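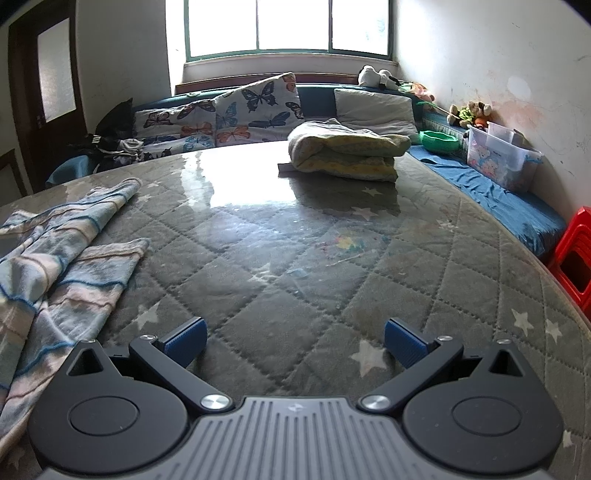
O. Shevchuk

Golura Textile Workshop, dye room notebook
Wednesday, August 23, 2023

Subject: madder on Dalum wool, second series, comparison of mordant strength and rinse.

The first series was set aside after the hanks from the outer pots came out browner than those from the center pot. The notes from that series blame the madder. I am not convinced, as all pots were filled from the same bag, and the thermometer in the left pot has since been found to read low. It has been replaced. The old one is in the drawer marked for disposal and should not be returned to use.

Materials. Dalum two-ply wool, undyed, wound into hanks of 30 g. Alum from the opened tub. Ground madder from the bag bought in December. Tap water throughout, with a pinch of chalk in each dye pot. Scouring was done with Clutero wool wash at the strength given on the label.

Scour. The wool was entered in warm water and brought up slowly. The water went yellow quickly and a second scour was needed. Previous entries mention only one. It is possible that this lot carries more spinning oil than the last, and the supplier should be asked.

Mordant. Set A was given alum at the usual weight and Set B at half that weight. Each hank had 1,000 ml of bath. All were held below a simmer for an hour and left in the bath to cool overnight. Hanks were turned by hand with the glass rod, with the wooden spoons now reserved for indigo.

Dye. Madder was soaked the evening before in a covered jar. The first soaking water was kept and used, contrary to the practice in the older notebook, where it is poured off to remove the yellows. Pots were raised over the course of the morning and held well short of a simmer. The right pot climbed faster than the others and was taken off the heat for 5 minutes, then put back. That hank carries a knotted red thread so that it can be told apart later.

Rinse. Half of each set was rinsed at once and half was left to dry before rinsing. The unrinsed hanks shed a good deal of loose powder on the drying rack – paper should be laid down next time.

Results, wet. Set A is a clear brick red. Set B is more orange and slightly uneven near the ties, which were too tight. The ties should be figure-eights with slack, as the room instructions already state. The knotted hank is a little duller than its neighbors, though the difference is small and may not survive drying.

Results, dry. To be entered when the hanks have dried fully. Color should be judged by the north window and not under the ceiling lamps, which flatter every red in the room.

Exhaust bath. The three Set A baths were combined and used again for a single hank. It gave a soft coral that would be useful for the sample card. No record was kept of the weight of that hank – an oversight on my part.

Outstanding. Light test strips are to be cut from both sets and mounted in the card holder, one half covered. Wash test to follow with the same Clutero product. The alum tub is close to empty and a new one should be ordered before the third series. Pot lids have been returned to the lower shelf.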